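Household tips for your stay at Brodero

Written by Štěpánka Urban, updated July 10, 2021

Many guests ask me the same things when they rent one of our cottages, so I put the answers on one page. Most of it is useful also in other holiday houses, especially old ones with thick walls.

Kitchen

The gas bottle is under the sink. Turn the valve to the left to open it and close it again when you go out for the whole day. If the flame on the small burner is yellow, the burner cap does not sit well. Wait until it cools, lift it and put it back.

The water in our valley is hard. After two or three days you will see white spots in the kettle. Pour in one glass of vinegar and two glasses of water, boil it, leave it for half an hour and rinse well. Please do not use a knife to scratch it off!

Bread keeps fresh longer in the clay pot than in the refrigerator. Take it out of the plastic bag first.

Towels and bed linen

Towels for the swimming pool and towels for the bathroom should stay separate, as the chlorine makes the colors pale. When you come back from the pool, rinse the towel in cold water and hang it on the line behind the house. It is in shade after lunch, so the cloth does not become stiff.

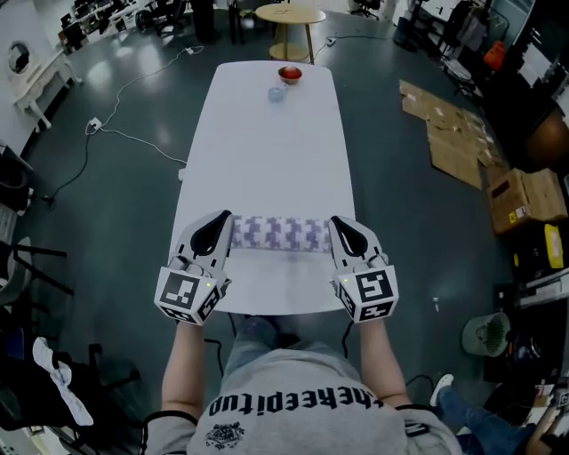
For packing I always recommend to roll and not to fold. Lay the cloth flat, fold the long sides to the middle, and roll it tight from the short end. A rolled towel goes easily in a side pocket of the backpack, and the rolls can stand next to each other on a narrow shelf. In Cardoso cottage the shelves are very narrow — you will understand me when you see them.

Sheets are changed every week. If you stay longer and wish to wash them yourself, the washing machine is in the small stone house by the gate. Program 3 is enough for cotton. Do not fill the drum to the top.

Shoes and wet clothes

The path to Grorkura lake is muddy until the end of June. Put newspaper inside wet boots and change it before you go to sleep. Never dry leather boots on the stove, it makes cracks in them. For grass stains on children's trousers, rub a little dish soap in the stain and leave it for 20 minutes before washing.

Insects

Close the shutters before you turn on the lamp in the evening. A small dish with cloves and half a lemon on the windowsill helps against flies. Against wasps it helps less, so cover the jam when you have breakfast outside.

Before you leave

Empty the refrigerator and leave its door a little open. Glass goes to the green container in Brulum, next to the bakery. The key goes back in the box with code 1627, and please turn the numbers after you close it.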